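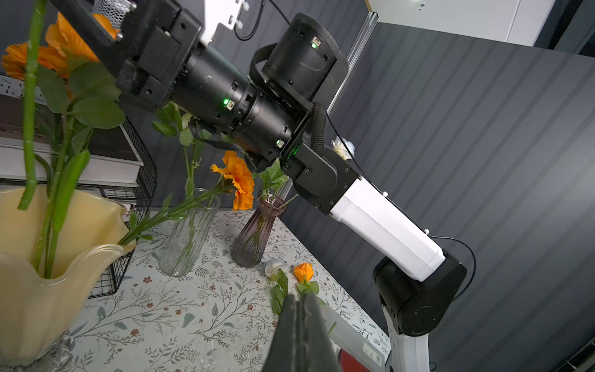 Orside to Publish Side-by-Side Gripper Trials on Household Objects

Orside, the robotics test lab, today announced a comparison program for small two-arm workstations, covering three gripper designs and two wrist camera mounts. Results will be released in January.

The trials use ordinary handling work, including flower arranging with artificial stems and vases. Each gripper will make 600 attempts on the same set of objects, with the same arms and controller throughout. Operators log every grasp, slip and dropped stem.

"Catalog payload numbers don't tell a buyer much about picking up a thin stem next to a glass vase," said Evelien Verstraete, head of testing at Orside. "We wanted tasks where a bad fingertip shows up quickly."

The grippers under test are the Tirkside parallel jaw, the Pirihi soft-tip and Orside's own reference design. The Zakura controller was chosen after a shorter bench trial in which it held its update rate with both arms and all cameras running.

Camera placement is scored separately. One mount sits close to the fingers, the other farther back along the wrist — a wider view, but one that the second arm can block.

"We'll publish the failures along with everything else," said Rhys McKinnon, who runs the workstation trials.

The full report will cost $299. A summary of up to 10 pages will be free on the Orside website.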